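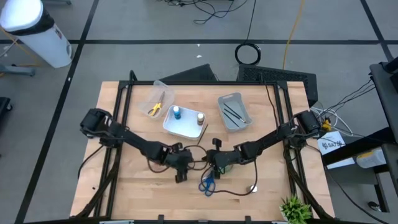 What Does "Green" Mean on a Bottle? A Look at Packaging Claims on Everyday Household Products

Summer Project Report
Submitted 05/08/2022

1. Why I picked this topic

My family buys dish soap by the color of the label. If the bottle has a leaf on it, it goes in the cart. When I asked at home what the leaf meant, I got three different answers, and one of them was "it's the good kind."

I wanted to know if the words and pictures on these bottles tell a shopper anything that could be checked. I should say at the start that I went in doubtful. A bottle of cleaner is mostly water and soap in a plastic container, and I did not see how printing a leaf on it could change that. I tried to set up the project so that my own opinion would not decide the results, and in section 6 I say where I think it may have done so anyway.

I did not test whether any product cleans well or is safe. I have no way of doing that. This is a report about words.

2. What I expected to find

My guess before starting was that most green words on labels would have nothing behind them. By "nothing behind them" I mean that a person standing in the store, or sitting at home with a computer, could not find out what the word was supposed to mean for that product.

I also guessed that the more expensive products would explain themselves better. This turned out to be wrong, or at least I could not show it.

3. How the labels were collected

I used the household aisle at the Rønning store in Bristineck because I can walk there. I wrote down the full front and back label text for 48 products: dish soap, laundry liquid, surface cleaner, hand soap and craft glue. The glue was added late. It seemed like a product that nobody would bother to call natural, and I wanted something to compare the soaps with.

I took every product on the shelf within each type, except different sizes of the same thing, which I counted once. Scents were harder. Lemon and lavender versions of the same soap sometimes had different claims on them, so I counted them as two products when the text differed and as one when it did not. A different student could reasonably have done this another way and would have ended up with a different total.

For each label I put every green word or phrase into one of these groups:

Checkable. It gives an amount, a named standard, or an address where the details can be found. "Bottle made with 50% recycled plastic" would go here. I did not ask whether the claim was true, only if it could be looked into.

Half checkable. It says something definite but leaves out the part you would need. "Now with less plastic" is the usual kind. Less than what?

Not checkable. Words such as "gentle on the planet," "earth friendly," "conscious" and "pure."

Pictures of leaves, drops, globes and hands were noted separately. A picture is not a claim in the way a sentence is, but I doubt the leaf is there by accident.

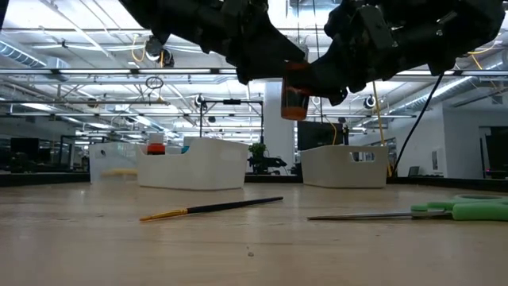

The sorting was done twice, with a week in between, and the second time I covered up my first answers. Most labels landed in the same group both times. The ones that moved were nearly all between "half checkable" and "not checkable," and where I disagreed with myself I used the second answer. I am not sure that was the right choice. It was just a rule I could stick to.

4. Results

31 of the 48 products had at least one green word on them. Of those 31, nine had at least one claim I could put in the checkable group. The other 22 had only half checkable or not checkable wording.

So my guess was right in direction, but I want to be careful about it. Nine is not zero. Before I started I would have said two or three, and I had to reread some of the back labels when I saw that the small print was better than the front.

That was the pattern that came up most. The large words on the front were weak and the small words on the back were sometimes useful. On one laundry liquid the front said only "a kinder wash," and the back gave the share of recycled plastic in the bottle and told you to leave the cap on when recycling it. If I made that product, I would put the second part on the front. The company must think shoppers want the first part, and maybe the company is right about that, which would be a little depressing.

Leaves and similar pictures appeared on most of the products with green words and also on a few with none at all. In those cases the picture was doing all the work. There was nothing to look up because nothing had been said.

The glues did what I hoped and mostly made no green claims. One said "solvent free," which I counted as half checkable and then argued with myself over. It is a definite statement, but the label did not say what was used in its place.

5. Two products in more detail

5.1 Trunivine surface cleaner

Trunivine had more green words than anything else on the shelf. The front label says "plant powered," "naturally derived," and "join 1,000 homes making the switch." The back label repeats "naturally derived" and adds a star, and the star leads to a line of very small print saying that the phrase refers to the cleaning agents.

I looked at the number for a long time. 1,000 homes making the switch from what? Over what period? Are they homes that bought one bottle, or homes that stopped buying something else? It is also a very round number. A real count of customers would almost never land exactly there, and a company that sells in a chain like Rønning has presumably sold more bottles than that, so the claim is odd even as boasting.

I wrote to the address on the back and asked what the number was based on. The reply thanked me for caring about the planet and sent me a coupon. It did not answer the question. I wrote a second time and have not had a reply as of handing this in. I do not take that as proof of anything. Companies get a lot of email, and mine was from a student.

"Naturally derived" deserves a fair hearing. The small print does limit it, and I think that limit is honest. My problem is that the limit is in print I could barely read in good light and the phrase itself is as tall as my thumb.

5.2 Idari hand soap

Idari is the plainer of the two. It makes a single claim, that its refill pack uses less plastic than buying new pump bottles, and it gives the weight of the plastic in each. I put this in the checkable group without much thought.

Then I tried to actually check it. I washed out one empty pump bottle and one empty refill pack and put them on a kitchen scale. Both weights were close to what the label said. This was one bottle and one pack on a scale that only shows whole grams, so please do not read it as a test. It was the only time in this project that a label told me something and I could go and see for myself, and I was surprised at how good that felt.

I still have a complaint. The comparison only works if you keep the pump bottle and refill it. A family that buys the refill pack and a new pump bottle each time has used more plastic than before. The label says nothing about that.
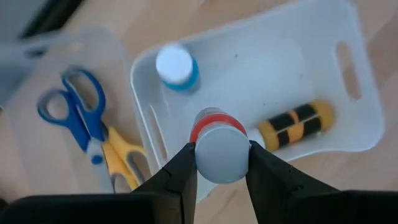
A small bottle with a pale cap and a red band around its body.

6. Problems with this project

One store. Bristineck has other places to buy soap, and a store picks what goes on its shelves. I would not say my results hold for household products in general.

One person sorting. I did it twice, but both times it was me, and I already thought the leaf was nonsense. Someone who trusts labels might have been kinder to "half checkable" wording. The proper way would be to have a second person sort the same labels without talking to me and then see how often we agree.

Checkable is a low bar. A label can give a precise figure that is false. By my method that label scores well, and a vague label on a better product scores badly. I could not think of a way around this with the time and tools I had.

Price. I said I expected pricier products to explain themselves better. I wrote down prices, but several items were on sale that week and I did not note the normal price for all of them. I have left the price comparison out because I do not trust my own numbers.

7. What I think now

I am still doubtful about the front of the bottle. In this store, most of the green words in large print could not be tied to anything. I have softened a bit about the back. A fair number of companies do print something useful, and shoppers like my family never turn the bottle around to read it.

I am less sure what should be done. A rule that every green word must have an amount next to it sounds good to me, but I can imagine labels filling up with small amounts that mean very little and look scientific. That might be worse than a leaf.

8. If I did it again

I would go back to the same store in December, when there are holiday versions of a lot of these products, and see if the claims change along with the packaging. I would bring a second sorter. I would also ask shoppers which words they noticed before showing them the back label. The whole project rests on the idea that people read the front and stop there, and the only evidence I have for that is my own kitchen.

The full list of products and the group each phrase was put in are in the appendix, with the phrases that changed groups between the first and second sorting underlined.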